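Stickers on Shared Furniture: Who Puts Them There and Who Takes Them Off

Student project report by Laurier Wong, Jernmont College, second year, Design and Society

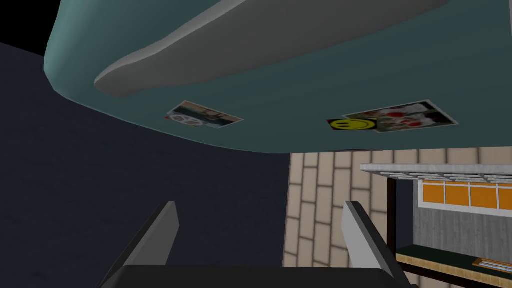

I chose this subject after moving into a student house in Grandia, where the fridge had a layer of stickers left by earlier tenants. My question was simple. Why do people decorate things that do not belong to them, and why do the next people so often leave the decoration alone?

Method

I visited 3 sites during February: the student kitchens at Tremblay House, the study rooms in the college library, and a café called Pruvon near the bus station. At each site I recorded every sticker on tables, counters, chairs and doors. I also held 5 interviews, each lasting under an hour. Two were with students, two with cleaning staff and one with the café manager.

I did not photograph people, and I left out noticeboards, as those are meant to be covered.

Results

I recorded 207 stickers in total. Most were in the student kitchens. The library had the fewest, and the ones I found there were nearly all on the undersides of desks or the backs of chairs. Bands, football clubs and political slogans were the most common subjects. Fruit labels came up more than I expected -- one table leg in kitchen 2204 was covered in them from top to bottom.

The cleaning staff told me they remove anything on a surface where food is prepared. Stickers anywhere else stay unless someone complains. One of them said the glue is the real problem, as it collects dirt long after the paper has gone. The café manager allows stickers on the toilet door but scrapes them off the tables every Thursday before opening.

Both students said they would not remove a sticker put up by a stranger. One felt it would be rude. The other said she had stopped seeing them.

Discussion

Placement seems to matter more than subject. People who stick things in hidden spots are probably not trying to reach many viewers, and the library results fit with this. In the kitchens, stickers were placed at eye level and close together. One student told me she added hers where there were already others -- a bare door felt like a bigger step.

Problems with the study

The sample is small and all the sites are within walking distance of each other. I could not tell how old most of the stickers were. I also began counting fruit labels on the second visit, so the first kitchen had to be done again.

Further work

I would like to return to Tremblay House after the summer clean and record which surfaces fill up first. The warden has agreed to this in principle.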